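How I Finally Got My Recipe Cards Under Control

I had 782 recipe cards when I started this. Some were my grandmother's, some I clipped in college, and a whole bunch came from my neighbor Tiruwork, who writes everything on the backs of old envelopes (I love her for it). It took me most of January, a little every evening after 9, and I'd do it again!

First, dump everything on a big table and pull out the doubles. I had four banana breads. Keep the one with the most stains, that's the one you make.

Next, sort by when you'd cook it. I tried sorting by ingredient and gave up fast, because where does chicken soup with noodles and beans go? My piles were weeknight, weekend, holidays, baking and "someday." Be strict with someday. Mine went from some 300 cards down to a skinny little stack, and I haven't missed a single one.

Now pick your boxes. I like clear plastic with a hinged lid and a latch, so I can see what's in there and the lid doesn't wander off. Measure your biggest card before you shop, and leave a finger's width on top for dividers.

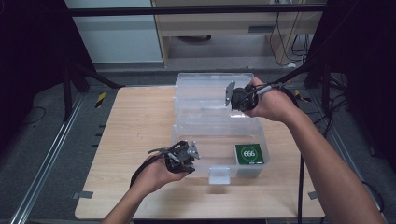
A clear box with the lid swung open and one green card inside.

For dividers I cut up cereal boxes, a bit taller than the cards, and wrote on the top edge with a fat marker. Paint chips work too, if you don't mind them bending.

Then copy out anything that's fading. I do 10 cards at a sitting, tops, or my handwriting goes to pieces. Pencil fades worst, so start there, and write the name of whoever gave it to you in the corner.

New cards go in the front until I've cooked them twice. Tiruwork's lentils are up there now.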